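How to sketch small objects when you only have a lunch break

Quick one, posting this before I run out the door. Pencil, eraser, printer paper. Thats the whole kit.

Step 1. Set a timer
8 minutes. No more. Stop when it goes off even if it looks awful – mine mostly do.

Step 2. Find the big slant first
One long line, lightly. Table edge, shelf, road, whatever runs through the view. Hold your pencil up to it, keep the angle, bring it down to the paper. Levente Fülöp taught me this at the Toltthorpe evening class and I still do it every time.
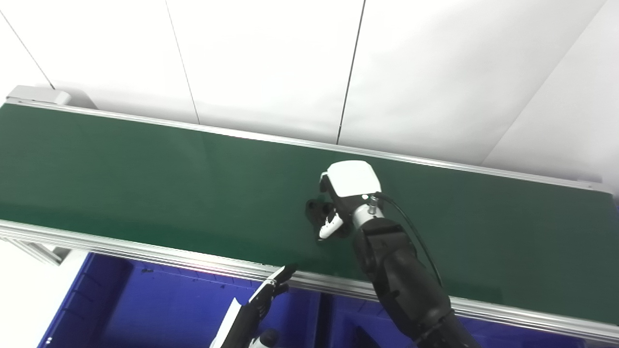 Step 3. Box it in
Draw a loose box around the object. Check height against width with your thumb on the pencil. Fix it now, not later.
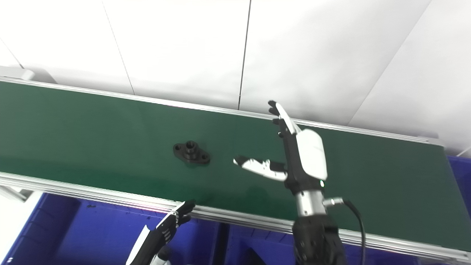

Ellipses are where most people get stuck. Any circle seen from the side squashes into one, and the ends are always round, never pointy. Draw from the shoulder, go round twice, pick the better line. For a part like the black flange on the green belt, do the oval base plate first, then the raised boss in the middle, then its bore, and leave the two end holes for last. Same order works for a mug or a jar lid.

Step 4. Darks
Squint. Fill the darkest bits only. Skip the mid tones untill you have time for them.

Fill a page of 100 ellipses in June like I did and your wrist will complain, but they do get rounder.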